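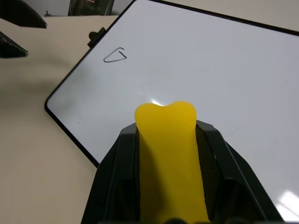
Can you get a table at Imrie on a Saturday night without booking?

You can if you turn up before six. They keep the tables along the window for walk-ins and the rest goes to bookings, so after half past six you'll be standing in the doorway with your coat on.

Posted by Mounir Berrada, 7 July 2024

Asking as my sister's coming down for her birthday and she's a big fan of Persian food, and I've only ever had a takeaway from there (the lamb one with the dried limes, lovely). There'll be five of us, one vegetarian. I was also looking at Nernero but the menu online looks a bit pricey for what it is. Any thoughts on either? And is there parking?

Sudheer Namboodiri

Five is awkward for the window, they're mostly twos and fours. I'd ring them on the Thursday. We went in February, six of us, and paid £111 with soft drinks and two lots of the aubergine starter, which I thought was very fair! Service was slow to start with and then all the mains came at once. Your vegetarian will be fine, there's a herby omelette thing and a bean stew and they'll do you a big plate of rice with the crispy bottom if you ask when you order (don't leave it till the mains are out, it runs out early and I sulked all the way home).

Parking is the pay and display behind Nokside, the furniture shop. Free after seven when we went, but check the sign.

Nernero I've only been to once. Nice room, tiny portions, £21 for a piece of sea bass and then they wanted extra for potatoes. My wife liked it more than I did, to be fair to them.

drondeo_dan

imrie is good but loud. the 40 bus stops right outside if you dont want to drive

Mounir Berrada

Thanks both, I've rung and they've put us down for quarter past six. Will ask about the rice!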